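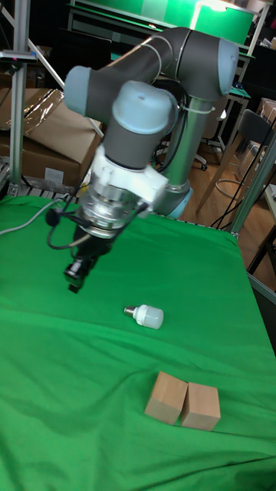 Kausar Tarar
Aug 2, 2018

Back from Brendeck and my head is so full of oxygen that I'm going to have to put it somewhere, so you're getting a thread. Mute me now if you need to!

Quick background for newer followers: I'm a pediatric nurse, and for the past while I've been helping the Brikeo project get bedside oxygen working in small hospitals. Concentrators, mostly. The boxy machines on wheels that pull in room air and push out oxygen.

Brendeck is a district hospital with 106 beds, up a long road with a lot of goats on it. Farooqui ward is the children's ward, and it's where the oxygen gets used hardest, because pneumonia season up there is no joke.

When the project started, the ward had five concentrators. Two were in daily use. The other three were in a storeroom with a sheet over them, labeled BROKEN in marker.

One of those had a blown fuse. A fuse! I held it up to the light like I'd found a pearl.

The second had an intake filter so packed with dust that it had turned into felt. We washed it, dried it in the sun, put it back, ran the machine for a while and put the analyzer on it. Good purity, good flow. I may have done a little dance in the corridor.

The third needs new sieve beds and is still under its sheet. Parts are ordered from Distley. I'll report back.

What I love about this work is how much of it is plain housekeeping. The fancy part of a concentrator is the material inside that holds back the nitrogen, and you'll hardly ever touch it. You wash the coarse filter every week. You keep the back of the machine away from the wall. You write down the purity reading in the book. Then you do it again.

The book, by the way, is a school exercise book on a string. I adore it. Date, machine, hours, purity, initials. The night nurses draw a small star next to a good reading and I've started doing it too.

Someone asked last time why we don't just use cylinders. We do! Every ward needs a few full ones for when the power drops. But an 800 kilometer round trip for refills means somebody is always on the road, and if the truck is late you're rationing. With concentrators and a decent backup cylinder you get some breathing room (sorry).

Power is the other half of the story. The voltage in Brendeck wanders all over the place in the evening, when everyone in town starts cooking. Brikeo put a stabilizer on every machine on Farooqui and the compressors sound happier already. I know machines can't be happy. These ones are. 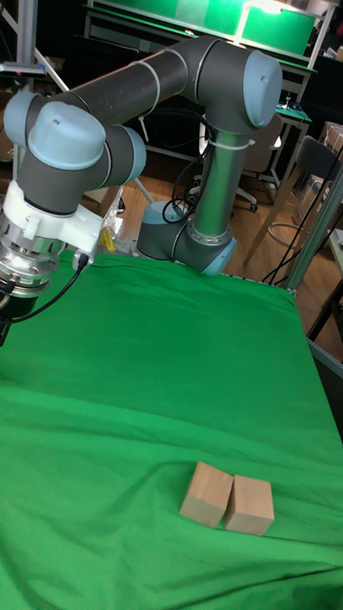 Tubing is my favorite subject and I will not be stopped. One concentrator can serve several small kids if you run it through a flow splitter, each child with their own little flowmeter, and it works beautifully right up until someone rolls a bed over a line. So we run the lines along the wall rail and fasten them every arm's length. White cable ties, and please leave them loose enough that a finger fits underneath. Pull one tight on soft tubing and you've made a very neat kink.

Label both ends of every line. Bed number at the flowmeter, bed number at the bed. Tape is fine. Tape that's been through a mopping is less fine, so go over it with clear tape too.

Now pulse oximeters, because oxygen without a way to measure who needs it is guesswork. Farooqui has handheld ones with proper child-size probes, and the team now checks every child on arrival, before the paperwork. It takes a minute or two, longer if the child has opinions about it.

Tips for squirmy toddlers, collected from the Brendeck nurses, who are far better at this than me:
-- big toe, with a sock over the probe
-- warm the foot in your hands first
-- let the mother hold the foot
-- wait for a steady trace before you believe the number

Also on the other side: turning oxygen DOWN. We spent a whole afternoon on this one. If a child is sitting up, eating and keeping a good saturation, try a lower flow, stay close, and check again. It frees up a line for the next kid, and the mothers are thrilled to see the prongs come off.

Premature babies are their own chapter, with their own targets, and too much can hurt their eyes. I'm leaving that for a separate thread so I can do it properly.

A few of you wanted to know what we carry in the repair bag. Fuses, spare filters, the oxygen analyzer, a screwdriver set, soft brush, humidifier bottle lids (they crack at the thread, always), spare tubing, tape, marker. And snacks. The road is long and the goats do not hurry.

We're going again in November, this time with a longer session for the night staff, who missed half of the last one by being asleep like sensible people. They asked for more hands-on time with the analyzer and fewer slides. Yes!! Gladly.

If you run a small ward and have a machine under a sheet somewhere, go and look at the fuse tonight. Unplug it first. Then come tell me what you found.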